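Damasceno Refits Returns Line With Sloped Metal Bins

Monday, December 13, 2021

Damasceno has finished changing over the sorting stations at its Drosto returns warehouse, replacing cardboard totes with open metal bins. The work began in October and covers 10 stations. Each handles small loose goods sent back by customers of the Luno mail-order catalog, mainly toys, craft supplies and bathroom items.

The bins are roughly rectangular, with sloping walls and a back panel that stands higher than the working area. According to Osvaldo Camargo, who runs the returns floor, the slope was chosen to keep small parts from settling in the corners, where they were often missed at the end of a shift. The cardboard totes had straight sides and lasted 900 cycles on average before the base gave way.

Round and clear items were the most frequent problem in the old setup. They rolled under flaps, and their outlines were hard to pick out against brown board. A plain gray floor gives better contrast for anything with color in it, Camargo said, although scratches and reflections still have to be allowed for when the station lights are set.
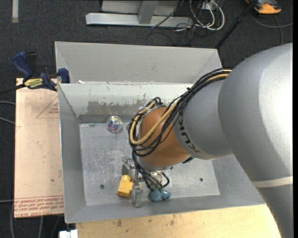 A small clear round object with a multicolored center near the back left corner of a metal bin. At right, a KUKA robot arm.

Wear is tracked by location. Floors scuff first, and the pale coating on the inner back wall tends to rub away along its lower part. Bare patches on that wall are logged but do not take a bin out of service. A bin is pulled when an edge lifts or when a floor panel no longer lies flat. Recoating is done in batches by Restance, which also supplied the wall liners.

The line is rated for 2,000 items per shift. Station lights are checked each morning with a set of 100 reference pieces, one third of them transparent or partly transparent. Pieces that are not found on the first pass are put back in the same position and the light angle is changed before the second.

Damasceno plans to keep the cardboard totes for textiles, where contrast is less of a concern and the lighter container is easier to move by hand. A second set of metal bins, with a lower front wall, is on order for the oversize area.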